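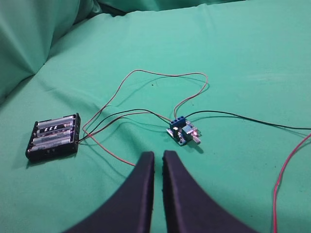 Conservación y sustitución de pilas en equipos portátiles de aula

La presente guía recoge el procedimiento que deben seguir los centros de la red Surndale para el almacenamiento, la colocación y la retirada de pilas cilíndricas en los equipos de préstamo. Se dirige al personal docente y a los responsables de material. Sustituye a la nota interna de febrero, que queda sin efecto.

Ámbito de aplicación

El procedimiento se aplica a linternas, termómetros de ambiente, calculadoras de sobremesa y portapilas de los cuadernos de prácticas Clutero. No se aplica a los equipos con batería interna sellada, que deberán remitirse al servicio técnico sin abrir.

Material necesario

-- Pilas nuevas del tamaño indicado en el equipo, todas de la misma marca y tipo.
-- Paño seco de algodón y bastoncillos.
-- Vinagre blanco o zumo de limón, únicamente para restos de pilas alcalinas.
-- Guantes desechables y gafas de protección.
-- Cinta aislante y un recipiente de plástico con tapa para las pilas agotadas.

Almacenamiento

Las pilas se guardarán en su envase original, en un armario seco, a temperatura ambiente y alejado de radiadores y ventanas. No se recomienda conservarlas en el frigorífico: la condensación puede dañar los contactos. Los envases abiertos se colocarán delante y los cerrados detrás, de modo que se consuman primero las existencias más antiguas. Queda prohibido guardar pilas sueltas en cajones donde haya llaves, clips u otros objetos metálicos.

Retirada de las pilas usadas

1. Apague el equipo y desconéctelo de cualquier otra fuente de alimentación.
2. Abra la tapa sin forzarla. Si lleva tornillo, consérvelo en un recipiente aparte.
3. Extraiga cada pila empujándola hacia el muelle y levantándola por el extremo contrario. No utilice destornilladores ni otras herramientas metálicas para hacer palanca.
4. Compruebe si existen restos blanquecinos o azulados en los contactos. En tal caso, póngase los guantes y las gafas antes de continuar.
5. Deposite las pilas en el recipiente destinado a tal fin. Los polos de las pilas de litio se cubrirán previamente con cinta aislante.

Limpieza de los contactos

Humedezca ligeramente un bastoncillo con vinagre y páselo por la zona afectada hasta disolver los restos. Retire después el líquido con otro bastoncillo apenas humedecido en agua y seque con el paño. El compartimento permanecerá abierto durante 3 horas como mínimo antes de recibir pilas nuevas. Si el muelle se ha partido o la lámina ha perdido el recubrimiento, el equipo se dará de baja en el inventario y se solicitará la reparación.

Colocación de las pilas nuevas

Sitúe primero el polo negativo contra el muelle y presione después el positivo hasta que encaje. Respete el esquema de polaridad grabado en el compartimento; en los portapilas de varias celdas, la orientación suele alternarse de una ranura a la siguiente. No mezcle pilas nuevas con usadas, ni alcalinas con recargables. Cuando falle una sola celda se sustituirá el juego completo.

Los equipos que vayan a permanecer más de 14 días sin uso se entregarán con el compartimento vacío. Esta norma rige también durante los periodos vacacionales.

Registro y recogida

Cada sustitución se anotará en la hoja del armario, con indicación del equipo y del tipo de pila. Durante el curso anterior, los centros adheridos entregaron 2.976 pilas al punto de recogida de Govasum, de las cuales 465 llegaron con restos de electrolito. Los recipientes llenos se trasladarán cerrados y en posición vertical. Las pilas hinchadas se comunicarán al responsable de material antes de moverlas.

Las consultas sobre este procedimiento se dirigirán a Concetta Sartori, Unidad de Material Didáctico.

Última revisión: 11 de abril de 2020

Documentos relacionados
Inventario anual de equipos de préstamo
Limpieza de lupas y lentes de aula
Cuadernos de prácticas Clutero: lista de repuestos
Solicitud de reparación al taller Gatti
Etiquetado de armarios y cajones

Contacto | Aviso legal | © Red Surndale. Todos los derechos reservados | Volver arriba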